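Finding the Seam: Low-Texture Surfaces and a Wrist Camera

Project report, Plulance group
Amr Ramadan, Ye-seo Koo, Rónán Hayes
Advisor: Abdelkrim Fahmy

1. What we wanted to find out

Our arm is good at picking things up when it can see them. The trouble starts in the last few inches, when the wrist camera gets so close to the work surface that there is almost nothing left to look at. The overhead camera is blocked by the arm at that point, and the wrist camera sees plain panel. Our position estimate used to drift right when we needed it most.

Ye-seo was the one who asked whether the joints between panels could help. They are straight, they don't move, and we know where they are because we measured them at the start of the term. If the arm could pick out even one joint in a close view, it could correct itself in one direction. With two lines that cross or meet, it could correct in both. We loved this idea and dropped our first plan (printed markers) the same afternoon.

2. Data

We collected 3,663 close-range views from the wrist camera while driving the arm by hand over the panels. We tilted the wrist a lot on purpose, since a straight-down view is the easy case and the arm rarely gets it in real use. Rónán drew the seam lines by hand for a test set of 300 views, and Amr checked them. Views where the two of them couldn't agree on a line were talked over until they could. That took most of November and we all have opinions about gray now.

What makes these views hard is that a seam between two flush panels can be fainter than a soft shadow. Brightness changes slowly across a panel, colors drift a little from one side to the other, and video compression leaves blocky patches that look like edges to a simple detector. 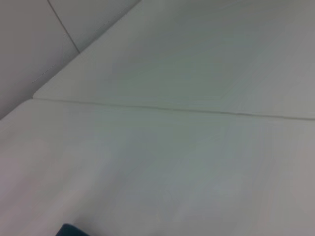 We started with a standard edge detector followed by a line fit. It did well on strong edges, such as the border where a pale panel meets a darker surface. On faint seams it fell apart. It would find a short piece where the line was crisp, lose it where the line went soft, and then pick up a shadow or a compression block and call that the rest of the seam. Turning the threshold down found more seams and a whole lot more junk.

3. Method

Our method works the other way around. We already have a rough guess of the arm's pose from the joint encoders, so we project the measured panel map into the camera view and get a rough guess of where each line should be. Then we search a narrow band on both sides of each guess. Inside the band we add up the evidence along the full length of the line, so a faint stretch still counts for something as long as it lines up with the clear stretch.

The band is 40 pixels wide. We tried narrower ones, and they were faster but failed whenever the encoder guess was a bit off. Each candidate line gets a score, and if the best score isn't clearly ahead of the second best, the arm ignores that view and waits for the next one. Amr Metwally from the Deston team suggested that last rule to us over lunch and it helped more than anything else we did that month!

4. Results

On the hand-drawn test set, the new method held on to faint seams that the plain edge detector lost, and it was much less likely to jump to a shadow. The improvement was biggest in tilted views, where one end of the seam is sharper than the other. Seeing the overlay settle on a line that we could barely make out ourselves was the best moment of the project.

Views with only one visible line are still a weak spot. The arm can fix its position across the seam but can slide along it without knowing. Corners and T-junctions solve this nicely when they show up, so we now plan approach paths that pass over one whenever possible.

We also ran 9 full approaches with the correction switched on. Two of them stopped early because no line passed the score rule, and in both the wrist was tilted further than in any of our training drives.

5. Next steps

Ye-seo wants to use the gripper's own tip as a fixed reference, because it shows up in the same part of the view as long as the opening doesn't change. Rónán is working on a version that builds the panel map by itself - measuring by hand was slow, and we got one panel wrong the first time. The code and the drawn lines are in the group folder under Belkadi, with a short note on how to run the overlay.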